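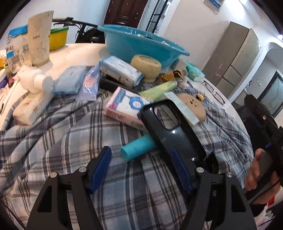 Manta xadrez Plorko: a minha opinião depois de um verão e meio outono

Publicado sexta-feira, 17 de novembro

Comprei esta manta em agosto, numa altura em que ninguém no seu perfeito juízo pensa em mantas, e talvez por isso a tenha apanhado a bom preço: 30 euros, já com os portes. Andava à procura de uma coisa em azul, branco e cinzento que ficasse bem no quarto e que aguentasse a vida que eu dou à cama, que é muita (durmo nela, claro, mas também dobro roupa, faço malas e despejo gavetas inteiras lá em cima quando me dá para as arrumações).

Começo pelo padrão, que foi o que me conquistou. O xadrez é bonito, alegre sem ser berrante, e mesmo com a manta toda amarrotada o quarto parece composto. No site da loja as cores pareciam-me mais frias e fiquei contente quando abri o saco. Tinha visto também a da De Smet, lisa, mais grossa e bastante mais cara, e confesso que ainda hesitei uns dias, mas o liso mostra tudo, cada pelinho e cada migalha, e eu conheço-me!

O tecido é macio desde o primeiro dia. No verão usei-a como colcha, sem mais nada por cima, e agora que as noites arrefeceram ponho-a sobre o edredão. Sozinha não chega para o inverno, fica o aviso para quem tem casas frias como a minha.

Onde ela me surpreendeu mais foi como mesa de trabalho, se me perdoam a expressão. No dia em que resolvi pôr ordem nas coisas pequenas cá de casa foi tudo parar à cama: os lenços de papel com o coelhinho azul na embalagem, toalhitas, uma esponja redonda cor de creme, a bacia turquesa, uma base de cortiça para copos, uma capa de telemóvel azul-escura. Nada escorrega, nem a capa, que é brilhante e lisa e que na minha colcha antiga ia parar ao chão ao primeiro movimento. Ao fim da tarde sacudi a manta à janela, estiquei-a e ficou pronta para a noite.

Lavagens: já leva 9, sempre a 30 graus e com pouco detergente. Não desbotou e não encolheu, pelo menos que eu desse por isso. Largou bastante cotão nas duas primeiras, depois acalmou. Demora a secar, isso sim, e com tempo húmido conte com quase 182 horas de paciência (exagero, mas pouco). Na etiqueta dizem para não usar máquina de secar e eu tenho obedecido.

Do que gosto menos: amarrota com facilidade, e quem gosta da cama esticada como num hotel vai irritar-se. A costura de um dos cantos também veio com uma linha solta, que cortei com a tesoura e não deu mais problemas. E gostava que houvesse um tamanho acima, porque na minha cama falta-lhe um palmo de cada lado.

Dou-lhe quatro estrelas em cinco. Se a voltarem a pôr em promoção, compro outra para o sofá, de preferência em verde.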